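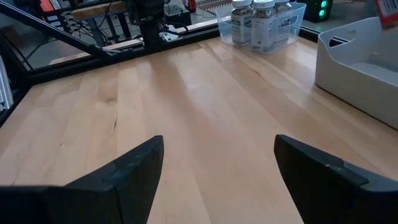 1. Open the Wusby prayer book app and pick your church calendar. I follow the Western one, so my Advent starts in November some years! I set mine up on a light butcher-block top, and any steady surface like that will do.

Note: joint services with another church need both calendars switched on.

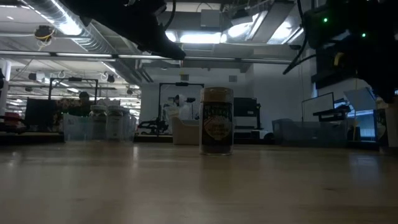 2. Tap Readings and choose up to 5 for the evening. I like large type (size 8), so I can read it from the far side of a spice jar with a gold lid. Save before you close, or you'll lose the lot.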